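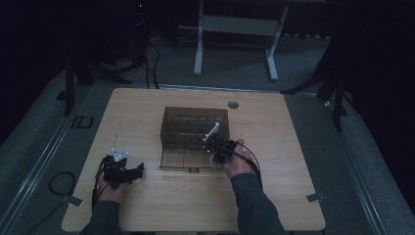

*Both grippers on the small wooden table, the right one reaching into the brown acrylic box.*

Tips for keeping a pair of hand-held grippers happy

I've looked after our two grippers at Vurnstead long enough to have made most of the mistakes, so let me pass along what works (and do skip ahead if you only came for the cable bit!).

**Fingers first.** Wipe the finger plates with a barely damp cotton cloth before every session, then go over them again with a dry one. Skin oil and tape residue build up quicker than you'd think, and a greasy finger slides right off smooth acrylic. Pierina Barbieri swears by an old T-shirt, and I've come around to her way of thinking.

**Give the cables slack.** Let them loop back over your hand and past the wrist, then reach for the farthest corner of the table. If you feel a tug, let out a little more. Long sleeves are fine as long as the cuffs stay clear of the connectors.

**Check the table clips.** Push on each front corner with your thumb. You want no wobble at all before you start pressing a gripper against anything.

**Acrylic boxes** scratch if you so much as look at them wrong! Use lukewarm water, one drop of dish soap and a soft cloth, never window spray. I do the divider panels with a cotton swab.

**Screws.** We go over ours every 2,000 grasps, a quarter turn at most. Dima keeps the tally on masking tape inside the cupboard door, and as of November 8, 2018 it reads 1,115.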